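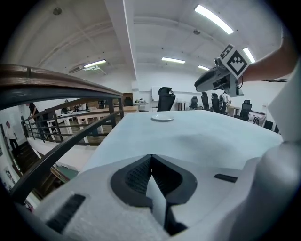 I have been reading about schools that open second and third campuses in other countries for most of October, and I can't stop talking about it! It started with Miris, the language school I went to as a teenager, which now has a sister campus in Futport, and somehow I ended up with forty browser tabs and a head full of questions about lunch. Yes, lunch. Picture one small white plate on a pale tablecloth and you have my whole obsession, because what a school puts on the plate says so much about how it sees the kids who walk in from a different country every term.

Okay, let me back up. My own subject is boarding (I spent two years as a house assistant and loved nearly every minute of it), and what I wanted to know was how a boarding school welcomes students who arrive in the middle of the year. Kids move. Parents get posted somewhere new, a lease falls through, a grandparent gets sick, and suddenly there's a fourteen-year-old at the front desk with two suitcases and no idea where the laundry room is.

The Futport campus has 399 students, and the older school has 781, so they're doing this at very different sizes. The bigger one has a whole arrivals week with tours and a quiz night and matching sweatshirts. Futport does something much smaller that I like a lot more. A new student gets 4 "table families," one for each of the first four weeks, and eats dinner with a different one each week. That's it! You get a seat, you get passed the potatoes, and by the end of the month you know enough people to sit wherever you want.

When I was at Miris we had open seating from day one, and I can still feel how long that walk was with a tray in my hands. I ate a lot of cereal in my room that fall.

Then there's Jorkance, which is a day school but takes in host-family students, and they publish their whole welcome handbook online. I read all of it on the train (my stop came and went, oops). My favorite page is a list of questions that current students wrote for new ones to ask. "Which stairs are faster?" "Who do I tell if I lose my key?" "Is it weird to go to bed at nine?" Real questions from real teenagers, spelling mistakes left in.

I still have the Overgaard yearbooks to get through, all 1,588 pages of scans, and I'm hoping there's something in there on how they handled midyear arrivals back when letters home took two weeks. If you went to a school like this and came in halfway through the year, please write to me and tell me where you sat at dinner the first night. I'd love to put a few of your stories in the next post.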